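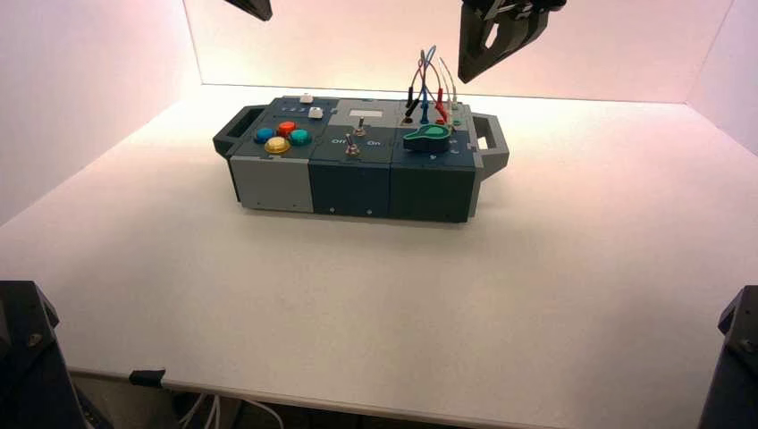 the button box, in its natural habitat. four arcade buttons, two switches, one very green knob

1/ I have spent a good part of July thinking about a box of buttons. I have a degree. I'd like both facts entered into the record.

2/ It's a task board. You press things, you flip things, you turn things. Toddlers have had this technology for decades, usually bolted to a plank with a bicycle bell on it, and they didn't need a white room to enjoy it.

3/ We call it the Clesex. It came with no other name and somebody had already typed that on the inventory sheet, item 161, between a label maker and "misc. clamps."

4/ Let's start with the four big buttons. Blue, red-orange, teal-green, yellow, set out in a diamond. If you grew up near an arcade your thumb already has opinions. Mine wants to press yellow and jump.

5/ Yellow does not make anyone jump. I checked more than once.

6/ Then there are the two little white buttons behind them, which have the energy of the kids who didn't get picked for the band. One of them at least gets to sit on a raised base. The other one sits a little in front of it, coping.

7/ The middle section is where it gets serious. Metal toggle switches! A tiny display window! This is the part that makes you sit up straight and say "copy that" to an empty hallway.

8/ The front switch is labeled Off on the left and On on the right. I love this switch. It is the only thing in my working life with clear documentation.

9/ The rear switch I treat the way you treat the mystery switch by the back door in a rental. You flip it, you wait, you flip it back and you hope the neighbors are okay.

10/ Now the knob. It's the green of a highlighter that wants a promotion. Sort of teardrop-shaped, comes to a point, so you always know where it's pointing, if not why.

11/ Everybody who walks past turns the knob. Delivery people turn the knob. A man from Vavmont who was here to quote us for blinds turned the knob, said "huh," and quoted us 585 dollars for blinds.

12/ We did not get the blinds.

13/ Best feature, and I will not be taking questions: the handles. Gray, one on each end, with a proper hole for your fingers. You can pick the whole thing up like a casserole and bring it to a party. I have not been invited to that kind of party.

14/ My log says the big buttons have been pressed 3,416 times so far. That includes me, at lunch, playing a memory game against myself. I'm losing.

15/ Cleaning tip for the other button box owners out there (hello to all 5 of you): dry brush around the buttons, soft cloth on top, and leave the gap under the knob alone. I went in there once with a toothpick and came out with half a toothpick.

16/ Someone asked if I'd want one at home. What for? I already have a microwave with buttons I don't understand, and that one makes popcorn.

17/ (I priced out the parts last night. Don't look at me.)

18/ Going back in now. If you need me I'll be moving a switch from Off to On and feeling pretty good about it.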